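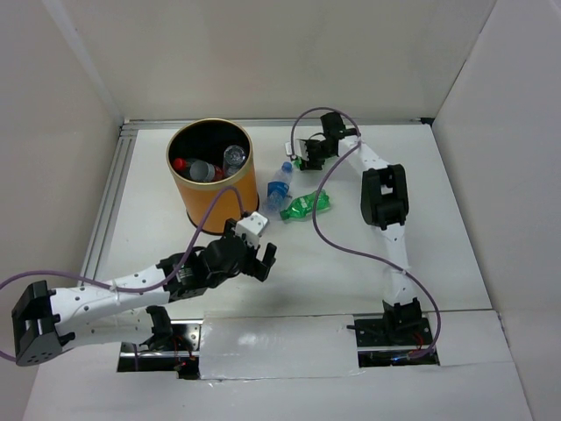

橙桶和台上的两个瓶子,一个蓝盖蓝标,一个绿汽水瓶。

2019年11月15日,瓶子本

接着上一页写。上一页最后那句“绿瓶单独放”是我写的,字太潦草,有人问是不是“缘瓶”,不是,是绿瓶,绿色的绿!

先说桶。橙色这只我越用越喜欢,里面是黑的,透明瓶子往里一放特别显眼,边上那点反光、瓶身上一道一道的棱都看得清。之前用白桶的时候,透明瓶往里一丢就跟没丢一样,得把头伸过去看。口上那圈金色的金属边也挺好看的(我知道这不重要,但是天天对着它,好看一点总归是好的)。唯一的毛病是桶口对瓶子来说不算宽裕,瓶子横着进去就爱架在口上,后面的再来就压着前面的,越架越高,看着满了,底下空着一大截。竖着进去就没这个问题。我试过先放一个竖的靠边,再放横的,横的就会斜下去,省地方。Doğukan Karaca 说拿根棍子捅一下不就完了,行,捅也行,但是别用那把长柄刷捅,刷毛上全是洗瓶子的碱水,捅完一桶瓶子都得重新冲。

颜色的事再写一遍,省得每次口头说:

无色透明的归一堆。带一点点灰的那种,就是隔着看觉得瓶子像蒙了层烟的,先别跟无色的混,单放。浅蓝的我现在还是归到无色那边,压出来的板子会有一点冷,单看看不出来,跟纯无色的并排放才看得出来。绿的一律单独。绿的只要混进去一点点,整板就发黄绿,像泡久了的茶,上回那块 Furkside 的样板就是这么废的,我到现在还留着垫花盆。

灰的那种我一直拿不准。对着窗看是灰的,对着灯看又差不多透明,洗完再看又好像淡一点。有可能一部分灰就是脏,里面挂了一层什么饮料的膜。所以规矩改一下:灰的先洗,洗完擦干了再判一次颜色,判完还是灰才进灰堆。麻烦是麻烦一点,可是灰堆现在长得太快了,里面肯定有冤枉的。

盖子。盖子跟瓶身不是一种料,这个大家都知道,但是大家都懒得拧!我自己也懒,尤其是压扁了又拧上盖的那种瓶子,拧开的时候“噗”一声,手上就一股隔夜可乐味。红盖、蓝盖、白盖分三个罐子装,罐子放在水槽右手边的架子上,矮的那层。红的攒得最快。蓝的我想留着做一块全蓝的小板,试试能不能压出那种深浅不一的纹路,所以蓝盖请不要扔进杂色罐,谢谢谢谢。

还有盖子底下那一圈,就是拧开以后留在瓶颈上的那个小环,也是盖子的料,要剪掉。我用的是那把弯头的剪子,从螺纹下面挑进去一剪就断。直头的剪不了,会滑,滑一下手背上就是一道。别问我怎么知道的,创可贴在抽屉里。

标签。这两天主要就是在跟标签较劲。纸标好办,泡一会儿自己就浮起来了。膜标分两种,一种是整圈套上去只在接缝处有一条胶的,刀尖从接缝一挑,整张下来,特别痛快,我能一口气撕一下午;另一种是满胶的,撕下来瓶子上还剩一层白白黏黏的东西,搓都搓不掉,指甲缝里全是。

满胶的这次比了三种办法:

一、热水加碱,水温 92 度,泡到胶发白。胶是掉得最干净的,瓶子也缩得最厉害,捞出来一个个都跟葡萄干似的。反正后面要切碎,缩了倒也无所谓,只是缩皱了以后里面的水倒不出来,晾起来慢得要命。

二、温水加碱,泡过夜。瓶子不变形,胶能掉大半,剩下的用丝瓜瓤一擦就走。我目前最喜欢这个,缺点就是占盆。晚上泡了早上要有人捞,捞晚了胶又会粘回去,像在报复。

三、Purnen 的去胶剂。喷上去等一会儿,用刮片推。快是真快,味道也是真大,橘子皮加汽油那种味道,开着窗我也头疼了半天。而且推下来的胶糊在刮片上,刮片又要另外清。少量的、着急的可以用,成盆的瓶子就算了吧。

所以往后默认第二种。盆用大的那两只灰盆,盆上贴了胶带写着“碱”,贴了胶带的盆不要拿去洗杯子!!上次的事我就不提了。

切碎这边。Drokex 那台碎料机换了细筛网以后片子均匀多了,就是吃瓶底吃得费劲,瓶底那一坨最厚,进去会跳,咣咣咣的,隔壁都来敲过门。我现在先用大剪刀把瓶底剪下来,攒一批,单独喂,一次少喂几个。瓶颈也厚,但是瓶颈好像没那么跳,不知道为什么,可能是有螺纹能被咬住?乱猜的。瓶身剪成长条再喂最顺,一条一条抽进去,像吃面。

今天喂的这一批是无色的,洗净晾干剪好以后上秤,389 克。碎完扫出来我又称了一遍,少了一点,地上、筛网里、我毛衣上都有(毛衣上的我真的抖下来称了,称不出数)。静电是个大问题,天一干片子就往所有东西上贴,簸箕、塑料铲、手套,贴住了甩都甩不掉。换成铁皮铲好很多。拿湿布在桶外壁抹一圈也有点用,就是千万别抹到里面去,片子一潮,后面全是泡。

说到泡。上一块板压出来,中间一片密密的小泡,对着光看挺美的,像冰,可是一掰就从那儿断。我翻了一下记录,那批料晾了一夜就直接进烤箱压了,肯定没干透。这次老老实实先烘,用 Wragg 那个小烘箱,料铺开,薄薄一层,中间翻两次。翻的时候动作要轻,一快就飞。烘箱门的密封条有一段翘起来了,我拿高温胶带先按住,谁有空量一下长度,我好去买一根新的。

烘的时候没事做,我就把架子收拾了一下。说是收拾,也就是把每个人“先放一下”的东西从架子上拿下来,堆到长凳上,请认领:

一卷没封口的铝箔。
半袋猫砂(干燥用的?还是真的给猫的?我们没有猫)。
两只不成对的隔热手套,都是左手。
一个装着螺丝的酸奶杯,杯子我想要,螺丝请拿走。
一本去年 2 月的台历,背面记了一串温度,没写是什么的温度。写的人要是还记得,请抄到本子上来,看着像是压板的升温记录,扔了可惜。

酸奶杯不归我们的瓶子堆,顺便说一句。最近桶里老出现酸奶杯、果冻壳、外卖盖子,还有人放过一支空牙膏。我理解大家觉得都是塑料嘛,可是混进去一个,化的温度不一样,压出来要么是一块没化开的疙瘩,要么是一条糊掉的黄印子。只收饮料瓶,只收瓶子,瓶子。厚的洗衣液瓶也不要,那个是另一种料,等哪天专门做一批。

关于踩扁。有人问瓶子放进来之前要不要踩扁。我想了想,别踩。踩扁的省地方没错,可是标签会被夹进折缝里,撕一半断一半,里面的水也倒不干净。稍微捏瘪一点的没关系,绿汽水瓶常常自己就有点瘪,不碍事,撕标的时候对着瓶口吹一口气就鼓回来了(洗过再吹!)。真踩成饼的那种,我一般泡热水,它自己会慢慢回一点,回不来的就直接剪开,从中间剖,摊平了洗,反而洗得最干净。也许以后都剖开洗?剪刀要磨得很快才行,剪一下午虎口疼。先记在这里,改天试一盆。

瓶子里剩水的问题。倒过来插在晾架上当然最好,晾架不够的时候我就把瓶子斜着靠在一起,口朝下,过一会儿去转一下。横躺着放的千万先看看里面有没有水,横着永远晾不干,水就在肚子那里汪着,第二天还在。带盖横放的更不行,闷一晚上出味道。晾架可以再做一个,用废木条钉,插瓶口的棍子间隔要比现在这个宽,现在这个大瓶子挨着大瓶子,挤得一个个都歪着。

下一块板想做什么:Furkside 那边要的样板是无色和灰的双色,一半一半,中间不要硬边,要像雾一样过渡过去。我打算把两种片子在中间那一带掺着撒,越靠近无色那头灰片撒得越稀。上次手撒撒得一块一块的,像没揉匀的面。Doğukan Karaca 建议用厨房的面粉筛,我试了一小把,大片过不去,小片全漏光了,过渡是有了,厚薄全乱。后来改成用纸折一个斜口的槽,一边抖一边走,好多了,手要稳,走的时候别说话别笑,一笑就是一堆。

压板的厚度他们那边又改了主意,要薄一点。薄就更怕泡,也更怕厚薄不匀,所以撒料之前我想先拿方框练两遍,撒完不压,直接量四个角和中间,量完倒回去重撒。料不浪费,就是费腰。

攒瓶子的进度也写一下。整个隔断的目标是 3000 个瓶子,黑板上那个数字由拧盖子的人来改,谁拧谁改,不要估,也不要好几个人轮流改同一批,前阵子就这么多出来一截,高兴了一下午白高兴。绿瓶不算在里面,绿瓶另记一行。绿的究竟拿来做什么还没定,我自己想做台灯罩,绿色透光真的很好看,把一个绿瓶底套在手电上就知道了,墙上会有一朵花!不过做灯罩要考虑受热,灯泡换成不烫的那种应该行,先做个小的放我桌上烤几天看看。

灰堆袋子不够了,3 号架顶上还有一卷,我够不着,高个子的同事路过请帮我拿下来,放在水槽边上就行。

另外那只白桶我洗了,现在专门装瓶底,外面写了字。橙桶还是装刚进来的、没拧盖没撕标的整瓶,不要把剪好的条子放进去,条子在黑底子里一根一根很难捡,掉到底下就只能整桶倒出来翻。

明早要做的:捞灰盆里那一盆(温水碱的,不要等到中午);把弯头剪子拿去磨;烘箱里的料翻过第二次以后关小,我到了再关掉;台历上的温度有人认的话跟我说一声;蓝盖罐子满了,换那个大的饼干桶,饼干桶里还有几块饼干,先吃掉。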